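Lab 5 handout: comparing two grippers on cluttered picking

Read before the session. Bring the printed log sheet and the calibration file from Lab 4. The bench is booked in two-hour slots, and setup counts against your slot.

## 1. Purpose

In this lab you run the same picking task with two end effectors and decide which one you would specify for a mixed bin. The arm, controller and camera stay the same for both runs. The only intended variable is the gripper, so anything else that changes between runs has to go in the log.

The two grippers are:

- **Zulness P2** - parallel jaw, flat rubber-faced fingers, position and force control
- **Dritetance V1** - single suction cup with bellows, vacuum switch on the supply line

Both attach to the Ashworth wrist plate. Check that the locating pin is seated before tightening the screws. A plate that is tightened off the pin will pass the self-test and then miss every pick by the same few millimeters.

## 2. Background

A parallel jaw needs two opposing faces it can reach. In a pile, one of those faces is often against a neighbor or the bin wall. Finger thickness matters as much as stroke: a thick finger cannot enter a narrow gap even when the object would fit easily between the jaws.

A suction cup needs one face, but that face has to seal. Porous cloth leaks. Studs, ribs, holes and soft spikes break the lip of the cup. A curved surface seals only if its radius is large compared with the cup.

Expected failure types, with the codes used on the log sheet:

| Code | Failure | Usual cause |
|---|---|---|
| M | Miss | Pose error, bad depth |
| S | Slip | Low force, round or soft object |
| L | Leak | Texture, porosity, edge of cup off the part |
| D | Double pick | Tangled cloth, adjacent part carried along |
| C | Collision stop | Finger or cup housing touches the rim |

Depth on wire mesh is poor. The camera returns a mix of points from the mesh and points from whatever is behind it. Use the rim mask in the Gadomum controller, and do not accept grasp candidates inside the masked band.

## 3. Procedure

1. Home the arm and load the Lab 4 calibration. Confirm the residual is within the limit on the log sheet.
2. Mount the first gripper. Enter its tool offset and payload in the controller by hand. Do not reuse the previous group's values.
3. Place the basket to the left of the boxes, long enough from the nearest box that the wrist can turn without contact.
4. Fill the basket by tipping. Do not arrange the contents.
5. Save one still from the fixed camera before the first attempt.
6. Run 15 attempts. One attempt is one approach, one close (or vacuum on), one lift and one release. Record the object, the target box and the result.
7. Tip the contents out, refill, swap grippers and repeat.

Cycle timeout is 12 seconds. If an attempt times out, log it as the failure that caused the delay, with a T after the code. A released object that rests on the top panel of a box and does not go through the hole is a successful pick and a failed place. These are separate columns.

Large cloths are valid targets for lifting only. Return them to the basket by hand with the arm paused - never reach in while the arm is enabled.

## 4. Predictions

Complete this section before you run anything. Use the still below for the written predictions so that all groups work from the same pile.

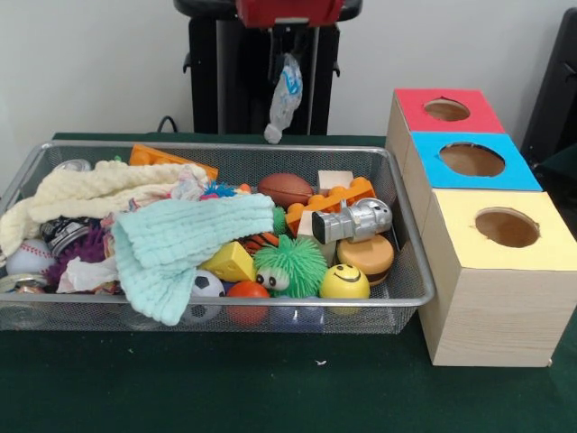
*Figure 1. Mixed basket and the three target boxes, fixed camera view.*

For the purposes of this section, treat the green spiky puffer, the orange studded brick, the yellow smiley ball, the knitted cloths and the baseball as the test objects. For each one, write down which gripper you would try first, the approach direction, and the failure code you consider most likely. State any object you would leave until its neighbors have been removed.

Pay attention to the smiley ball, which is against the front mesh. The rim mask affects whether you get a candidate there at all.

## 5. Report

Submit one page plus the log sheet. Give pick rate and place rate for each gripper, the failure codes by object type, and a recommendation. With samples this small, do not report decimals in percentages.

Logs go in the 510 folder on the course drive by Sunday. Raw controller files are required, and a log sheet without them is returned unmarked.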